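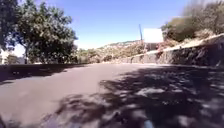 Walking the Vullden road

Monday, January 4, 2021

First walk of the year. I left the house at eight to beat the heat and took the old road out past the bend, the one with no lines painted on it. Deepika had the morning off so she came as far as the stone wall and then turned back for breakfast.

The big tree on the left is still my favourite part. It has a good thick crown and you get a bit of shade along the edge of the bitumen before you're out in the full sun again. Past the bend it's mostly low scrub, green and brown, and then the hill behind with its dry patches.

I walked for 70 minutes all up, including a stop to get a stone out of my shoe. The new socks were fine. The water bottle leaked in my bag again, so I'll be getting a different one before the next long walk.

Stepan wants to do the whole loop in March, when it's cooler. He reckons it's 42 kilometres over two days. I've told him I'll do the first day and see how my knee goes. He's looking at places to stay near Fovuswood and I said I'd sort out the food.

Same road again on Thursday, if it isn't too windy.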